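Ticket: Single sign-on loops back to the Vidura login page for partner accounts
Opened by: Lindiwe Mathebula, Iveck
Handled by: Meinir Wogan, Bikotik support
Status: Resolved

Lindiwe wrote:

Hello, and thank you in advance to whoever picks this up! Since we renewed our signing certificate in January, people from our side who try to reach the shared Vidura workspace get sent to our own sign-in page, type their password, see the little "one moment" message, and then land right back where they started. It goes round and round like that. Staff at Ruiz-Ortega get in fine through their own identity provider, so the workspace itself seems healthy. We have 1,224 accounts in the federation, and so far every one we've tried does the same thing. I have cleared cookies, used a private window, tried a second browser and (I'm a little embarrassed to say) restarted my laptop twice.

Meinir replied:

Hi Lindiwe, thanks for such a thorough write-up, it saves us both a lot of back and forth. A loop like yours usually means your provider is happy with the password but Vidura doesn't trust the assertion it gets afterward. Could you send me two things?

1. The address of your metadata file, as entered under Partner Settings.
2. The time on your identity server, compared with any public time source.

Please don't paste the private key into the ticket. It happens more often than you'd think.

Lindiwe wrote:

Metadata address sent by secure message. The server clock is 15 seconds fast, which I hope isn't too awful. I've also attached two pictures.

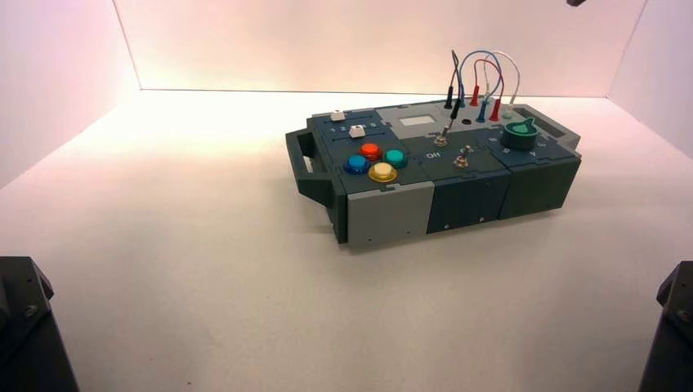
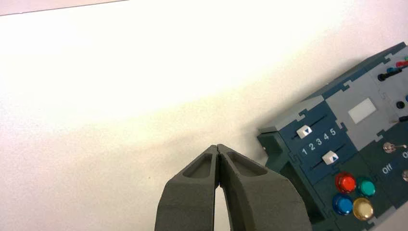
Attachments, in order: the task box; the gripper over the white tabletop.

Meinir replied:

Got them both, thank you. Fifteen seconds is well inside what we allow (the limit is 60), so the clock is off the hook. The metadata is more interesting. Your file has the new certificate, and it loads with a plain 200 response, but our copy of it still lists the old one. Automatic refresh was turned off for your entry, so Vidura kept checking signatures against a certificate you no longer use.

I've pulled a fresh copy and switched refresh back on. Would you close every browser window, go to the workspace address directly – a saved bookmark may hold a stale request – and try again?

Lindiwe wrote:

I'm in! So are the two colleagues I dragged over to test it. One of them has lost the editor role and can only read, though. Is that part of the same thing?

Meinir replied:

Close cousin, I'd say. Your new metadata sends the role attribute under a slightly different name, and our mapping was still looking for the old one. I've added the new name alongside it. Have your colleague sign out and back in, and the editor role should return.

Lindiwe wrote:

Editor role is back. Thank you so much for your patience, Meinir – please go ahead and close this one.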